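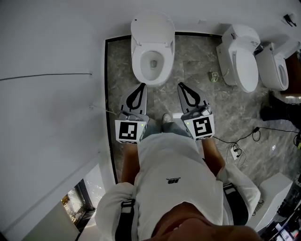 Cilora is my collection of notes and recordings about bathroom fixtures, mostly toilets, and mostly what you do with the lid. I started it because I kept looking for plain material on how lids and seats sit, open and close, and all I found was sales copy. So the rows here cover toilets in whatever state they were in at the time - one with the lid up against the back wall and the seat down, say, and a couple of others next to it with their lids closed. The second one along has a control panel on the side, and that matters for the labels, so please read the part about panels before you filter anything.

What's in the folder

There are 29 sessions, and each one gets its own subfolder with a short text file called notes. The notes are mine and they're uneven. Some run to a page, some just say "lid up, seat down" and that's your lot! The table called fixtures has over 300 rows, one per fixture per session, so the same toilet will come up again and again. If you want unique fixtures, sort by fixture_id first.

The columns you'll care about

lid: up, down, or none. A lid leaning partway goes in as "up" and gets a word in the remarks column.
seat: up, down, or hidden. Hidden means the lid is down and I couldn't tell.
seat_front: closed or open. Open is the horseshoe kind with the gap at the front. You can sometimes see this with the lid down, so it can be filled in even when seat says hidden.
panel: none, side, or wall. I never typed in what the buttons say, the printing is tiny and I'd have gotten half of it wrong.
floor_items: free text for anything lying around, such as plugs, cords or power strips (there are a lot of cords). I don't sort these by what they belong to.

About panels

Early on I used "panel" for anything with a button on it, including flush buttons on the tank. That was a mistake. From version 2 it only means a control panel for the seat. I went back and fixed the Rastogi sessions by hand, but the Nirkmont ones still have 7 rows I'm not sure about, marked with a question mark. Leave them out if you need clean numbers.

Names

Rastogi and Nirkmont are just what I call the two rooms. Brirkement is the script that turns my notes into the table. It's short and a bit ugly, and it will choke on blank lines at the end of a file - I keep meaning to sort that out.

Things I'd like to add

Squat toilets and urinals, for a start. Soft-close hinges would be great too, but I haven't worked out how to write them down without timing every single lid. Bidet sprayers are in the remarks column for now, spelled at least two different ways, sorry.

If you find a row where lid says down and seat says up, it's a typo. Send me the fixture_id and the session folder and I'll fix it, usually on a Thursday when I do the rest.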